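Winter Knitwear at Lacerda: Gallery

The Lacerda shop has sold hats, scarves and gloves from the same corner site for 12 years. Most of the stock comes from small mills and hand-frame knitters, and a fair amount of it is finished on the premises. This page collects notes on the current winter range, with details on sizes, yarn and care. It replaces last season's page, and the old style codes no longer work in the order form.

Text by Jussara Portela. Sizing notes by Fidel Navarrete, who runs the fitting table and answers most of the email.

Jump to: The range / Letter beanies / Cuffs and crowns / Yarn / Washing / Storing / Repairs / Ordering

The range

There are four hat shapes this winter. The fisherman sits above the ears and has a narrow cuff. The standard beanie covers the ears and has a cuff of 7 cm when folded. The long beanie is the same width with extra length in the crown, for people who like some slack at the back. The Trornden is a double-layer hat with no cuff at all, made for hill walking, and it is the only one in the range that is lined.

Scarves come in one width and two lengths. Gloves are in three sizes, and the fingerless ones are back after a year off the list.

Colours are navy, oatmeal, moss, rust, charcoal and a grey-blue we have been calling Koler after the name on the dye card. The navy has a purple cast in some light and people do ask about it. If you want a navy with no purple in it, ask for the charcoal and compare the two at the counter before you decide.

Letter beanies

The letter hats started as a one-off order for a school walking club and stayed on. A single capital is embroidered on the folded cuff in a contrasting thread. We keep a small stock of the common letters and stitch the others to order. Thread colours are orange-red, cream, mustard and pale green. 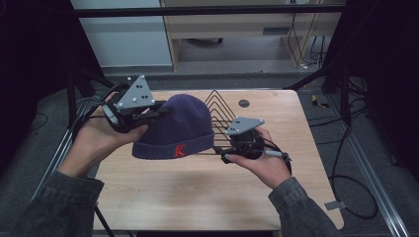 Ribbed beanie in dark navy, folded cuff, with the letter K in orange-red.

The letter is stitched through the outer fold of the cuff only. The inner layer is left clear so that nothing scratches the forehead, and the cuff can still be turned down fully on a cold day. The letter will be upside down and on the inside if you do that, and some customers have asked for a second letter on the body of the hat to make up for it. We can do this, but the stitches pull the ribs together a little and the hat loses some stretch at that point.

Placement is up to you. The usual choices are dead centre, slightly to one side, or over the temple. Hats don't have a front until you put a letter on them, so try one on with the fold where you like it and mark the place with a pin. Fidel will do this for you in the shop. By post, measure from the back seam round to where you want the middle of the letter and write the figure on the form.

Letters are 3 cm high. We tried them larger and they puckered after washing.

Cuffs and crowns

The rib is two by two all the way from the edge to the start of the crown shaping. The crown is closed in four sections, and on a new hat these can look a bit pointed. They settle with wear. If you would like it rounder from the start, damp the crown and leave it over an upturned bowl overnight.

Fold the cuff once. Folding it twice makes a thick roll that works its way up the head, and most of the hats brought back as too small turn out to have been worn like this.

Sizes for the standard beanie:

Small - head up to 54 cm
Medium - 54 to 58 cm
Large - 58 to 62 cm

If you are on the line between two sizes, take the smaller. The rib gives.

Yarn

The standard and long beanies are knitted in a four-ply merino. The fisherman is in a harder British wool which feels coarse for the first week or two. The Trornden has wool on the outside and brushed cotton inside.

Our merino comes in 600 gram cones from a spinner who has been in the same building since 1823, according to the stone over the door. Each cone is from a single dye lot and we try to finish a batch before opening another. Even so, a hat bought in October and a scarf bought in January may not match exactly. If you want a set, buy it together, or send us the piece you have and we will pick the nearest.

Washing

Hand wash in cool water with a small amount of wool wash. Turn letter hats inside out first. Press the water out in a towel, unfold the cuff and dry flat. Keep them off the radiator.

The orange-red thread was tested against the oatmeal yarn and did not run in cool water. At 60 degrees it did, and the hat was ruined anyway.

Bobbling is normal on merino in the first month, mostly where the cuff rubs against a coat collar. A fabric comb takes it off. Go gently over the embroidery or leave that part alone.

Storing

Wash the hat before you put it away for summer. Lay it flat with the cuff unfolded, in a cotton bag or an old pillowcase. Cedar blocks are fine and we sell them. Plastic bags hold the damp, so avoid those.

A hat kept folded from April until autumn will have a crease at the cuff. Steam from a kettle lifts most of it.

For shelves and shop displays, stand a beanie up on its cuff with the crown pushed out from inside. It will hold its shape for a few days. A loose ball of tissue paper keeps it up for longer.

Repairs

We mend anything we sold and most things we didn't. Small holes in rib are darned in matching yarn, and larger ones are knitted in. Bring the hat clean, please. A dropped letter (a stitch caught and pulled out) can normally be restitched over the old needle holes, and there is no charge for this in the first winter.

We can't change one letter for another on the same spot. The old outline shows through. We have covered it with a patch once or twice and it looked all right, but not good enough to offer as a regular thing.

Repairs take two weeks in winter and less in summer. Moths are a separate matter: if you have seen any, put the hat in the freezer for several days in a sealed bag before bringing it in, and tell us.

Ordering

Letter hats are posted on Kuvow mailers, the flat card type, and will go through most letterboxes. Expect them to arrive a bit squashed. Shake the hat out, push up the crown and leave it for an hour.

On the form, give the hat shape, size, yarn colour, letter, thread colour and position. Accented letters are possible. Numerals are possible too, but the 8 does not come out well at this height and we would sooner talk you out of it.

Plain hats can be exchanged if unworn. Letter hats can be exchanged only if the mistake is ours. Check the spelling of longer orders, particularly for clubs, as we stitch what is written.

The shop is open from 10 until 5. The fitting table closes half an hour before the door does.

Back to top
Gloves and scarves gallery
Size chart (large print)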